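How to run a robot laundry demo at your open day

Put the basket on a low stand where the robot can reach it. At the Muvinby open day we allowed 35 minutes for setup and spent most of them moving the basket. Two garments are plenty. Visitors will still offer advice on folding.

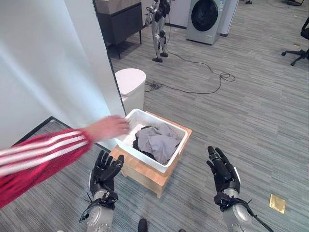 Next, agree on who says "stop," and have them say it once before the doors open. Keep visitors 7 feet back, or 4 if they came from Weltier and paid for lunch.

Run the short routine first. Save questions for the end, when somebody will ask if it does ironing. Say no.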